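Hi there, and thanks for clicking through! I'm looking for a handful of people to come and tidy things at a table with me, and I'm paying for it, so please read on even if you've never thought of tidying as a skill.

I run a small studio called Trolonley. For a good while now I've been working on how ordinary bathroom and bedroom bits get put away: brushes, combs, hair ties, tubs of cream, the stuff that creeps across the top of your dresser until there's no dresser left. The project is called Nutura, and this round is all about hair things and baskets. I want to see how different people pick them up, which way around they hold them, where they set them down and what they do when a handle won't fit.

If you have kids, long hair or a share-house bathroom, you've been practising for years.

## What you'd be doing

You stand (or sit, I have a good stool) at a white table and put things away in baskets, then take them out again and start over with a different arrangement. One round is short. You'll do plenty of them in a session, with breaks, and I'll change the objects and the baskets as we go so it doesn't get too samey.

The object I'd most like you to get to know is the hairbrush. I'm a bit obsessed with it, I'll admit. It's a pale blue paddle style with a grey cushion and those dark pins with the little ball tips, and it's awkward in all the ways a good test object should be. The handle is smooth, the head is wide, and people have very firm views on whether a brush goes in bristles up or bristles down. (I'm bristles up. My sister thinks I'm a monster.)

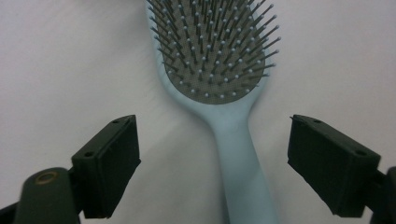
## A few of the tasks

- Brush from the table into the basket, any way you like
- Brush in handle first, then head first
- Basket turned so its handle is in your way
- Left hand only, right hand only, then both
- Comb, clips and brush together, in whatever order feels natural
- Emptying the lot back out onto the paper and squaring it up neatly

We put a sheet of paper down over the tabletop for each session, so everything starts from a plain surface. The basket we use most with the brush is white plastic with mesh-patterned sides and an arched handle. You'd think that arch would be no trouble at all. Come and try getting a long-handled brush past it 40 times and tell me how you feel! 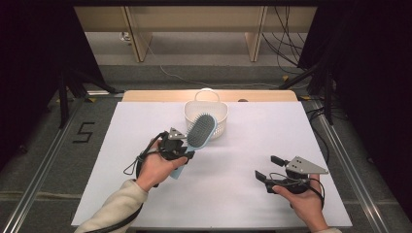 ## Who I'm after

I need 17 people for this round. I'd love a real mix, so please don't rule yourself out. You should be:

- 18 or over
- comfortable using both hands, though you can favour whichever one you like
- okay with repeating the same small job many times over without getting cranky
- happy to chat a little afterwards about what annoyed you
- fine with your hands and sleeves being filmed while you work

Left-handers, I'm especially keen to hear from you. We had far too few last time. I'd also like to hear from hairdressers, hotel housekeepers, nannies and anyone else who puts other people's stuff away for a living, plus at least a couple of people who cheerfully describe themselves as messy. If your bathroom counter is a disaster then you're exactly the sort of person this is for.

You don't need any experience or training. I'll take you through everything when you arrive and you get a few practice goes first.

## When and where

Sessions are at the Cistasitz building, up on the second floor, starting in February. There's a lift, and an accessible washroom on the same level. I open at 9 and the last start of the day is mid-afternoon. Mondays are the quietest if you like a calm room and no waiting for the kettle.

Plan to be with me for half a day. I'd sooner we finished early than rushed you. Tea, coffee and biscuits are there the whole time, and if you have allergies let me know when you write so I can shop properly.

## Pay

You get $224 for the half day, paid by bank transfer within the week. If you have to stop partway through, for any reason at all, you still get the full amount. Parking's on me too. Keep your ticket and hand it over before you go.

If you do one session and enjoy it, there may be more. Our partner on the basket side, Iordache, would like a second round with kitchen things (spatulas, whisks, measuring cups, that drawer everybody has), and I'll be asking this group first.

## What to wear

Long sleeves in a plain, light colour are best. Please skip bracelets, big rings and dangly cuffs for the day. Nail polish is fine. Shoes you can stand in for a while are a very good idea, and bring a sweater, as the heating in there has a mind of its own.

## How to apply

Send me a short email through the Trolonley contact page with "Nutura baskets" in the subject line, and tell me:

1. Which hand you write with
2. Which days suit you, and whether mornings or afternoons are better
3. Where your hairbrush lives at home, and where it's supposed to live
4. Anything I should know to make the day comfortable for you

No résumé, please! A few lines is plenty. I read them all myself and I'll write back either way, usually inside a few days. If the spots fill up I'll start a waiting list, and people do drop out, so it's still worth sending your name in.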